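Home | Syllabus | Notes | Labs | Readings | Milatholm Robotics Teaching Group

Print this page | E-mail this page

Week 4 notes: Gathering demonstrations for a hand with fingers

Last week we trained a policy on demonstrations somebody else had recorded. This week you record your own, and I think it's the best part of the course! You will learn more about imitation learning from one afternoon of making bad examples than from a month of reading loss curves.

Some vocabulary first. A demonstration (or episode) is one attempt at one task, start to finish: the joint positions of the arm and hand, the commands the operator sent, and the camera streams, all on one clock. A dataset is a pile of episodes plus the notes that go with them. Please take the notes seriously. The Nallcombe set we used last week has 645 episodes, and 91 of them have no task label, so we had to leave them out of training.

Why the wrist view matters

A camera across the room sees the arm nicely and the contact badly. The fingers hide the object at exactly the moment we care about. A wrist camera rides along with the hand, so the thumb and fingertips stay in more or less the same part of every picture while the world moves past them. That is a lovely property for a small network: it can learn what "fingertip near the table" looks like once and use it everywhere on the table. 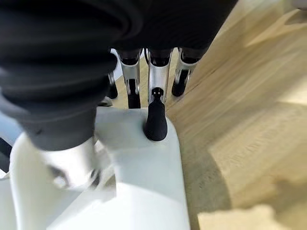

There is a cost, of course. The hand takes up a lot of pixels, the arm cover takes up more, and fast motion smears the background. Slow down near contact. Our Triva recorder saves a wrist frame every 65 milliseconds, and if you sweep the hand quickly across the surface you will get three or four smeared frames in a row with very little in them to learn from.

What to vary, what to hold still

Vary the start pose of the arm, the object's position, and the direction you approach from. Keep the camera mount, the exposure setting and the task wording fixed for the whole session. Shadows from the arm will shift as you move, and that's fine (good, even), since the policy will meet them at test time too.

Keep your failed attempts! Mark them "fail" in Mok and move on. Episodes where you fumble and then recover are worth a lot, because a policy trained only on perfect runs has never seen how to get back from a small mistake.

For the lab

Each pair records up to 400 short episodes over two sessions. Watch your first five all the way through before recording any more. Check that the joint log and the video line up: pick a moment when a fingertip touches the surface and find it in both. Then write two or three sentences on where your coverage is thin.

Reading: course pack, sections 4.2 and 4.3. The section on action chunking can wait until February.

Contact the teaching group | © Milatholm Robotics Teaching Group | Back to top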